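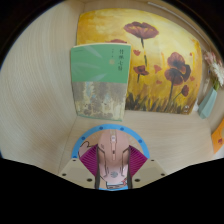
Pink mouse between the ribbed pads, over the round mat.

Nov 9, 2020
By the Royer equipment desk

I get asked about the Tornura hand-held gripper more than anything else we carry, and the question is nearly always the same one: what's it going to cost me once I've got it home? So I'm going to talk mostly about that, and about how many of the things you need, which tends to be fewer than people think when they first write to me.

The Tornura is a two-jaw gripper you hold and work by hand, with a camera mounted on it, so whatever you pick up gets recorded from the tool's point of view. We sell it to labs and small automation shops that want demonstrations of everyday handling before they put money into arms. I've had one on my own desk since June and I'm fond of it, which you should keep in mind as you read (I do work here, after all).

The pads first, because they're what you'll be reordering. They come in magenta and they're ribbed, with close parallel ridges that give you a good bite on smooth stuff like a mouse shell. They're a wear part! Please budget for them that way. A person recording most of the working day will go through a pair in some 60 hours of handling, and quicker if you're picking up anything gritty. We pack them 4 pairs to a bag and I'd put two bags on the first order for each gripper. People skip this, then they write to me in a panic, and the pads ship from our Stukbridge warehouse at exactly the same speed whether you're panicking or not.

The plates behind the pads are beige and I have yet to sell a replacement set to anybody who hadn't dropped theirs down a stairwell. Leave them out of the budget. If your finance people insist on a spares line, put in one set for the whole group and move on.

Now, how many grippers. My usual advice is one for every two people, plus one on the shelf. I know everyone wants their own, but somebody has to reset the table, label the recordings and check that the last batch saved, and that's a full job for the second person. A team of six does nicely on four units. If you're going to run two sites, buy for each site separately and don't plan on mailing units back and forth. I've watched a group try it, and their shared gripper spent more time in a box than in a hand.

Storage is the part of the quote people argue with me about. You'll want more than you think. The drives we bundle are fine for a first project, but they fill up, and I'd rather you bought the second one at the start than stopped work in the third week to wait for it. The bundle gives you 18 days of recording at a normal pace, and your pace won't be normal in the first week anyway (everybody records far too much and then throws half of it out).

Objects cost almost nothing and still manage to wreck budgets, mostly in staff time. Set aside a small amount for household odds and ends and let one person do the shopping. Computer mice are great to start with, by the way. They're cheap, they come in lots of shapes, and the shell is curved enough to show you fast whether somebody is lining up the jaws properly. Books and vases are nice to have standing at the back of the table so that your background isn't the same bare wall every time. Patterned mats are good for that too, and you can swap one in a couple of seconds.

About the Borana, since it always comes up. It's our motorized version and it costs a good deal more. The Borana makes sense when you already have an arm to bolt it to and you know what you want it to do. If you're still figuring out which tasks are worth automating, get the hand-held one, spend a few months with it, and put the difference into people's hours. You can trade a Tornura in toward a Borana within 13 months of purchase, as long as the camera mount is intact. Pads don't count against you, however chewed up they are.

Lead time on the gripper itself is a bit longer right now than I'd like. If your money has to be spent before the end of the budget year, ask for a quote early and tell us the deadline in the first message. We can invoice ahead of delivery, and plenty of university buyers do it that way. Shipping is quoted separately, and so is the carrying case, which I do recommend if the unit is ever going to leave the room.

Send your head count, the number of sites and a rough list of the objects you want to handle, and I'll work the quote up from there. Pads go on their own line so your purchasing office can reorder them without coming back to me.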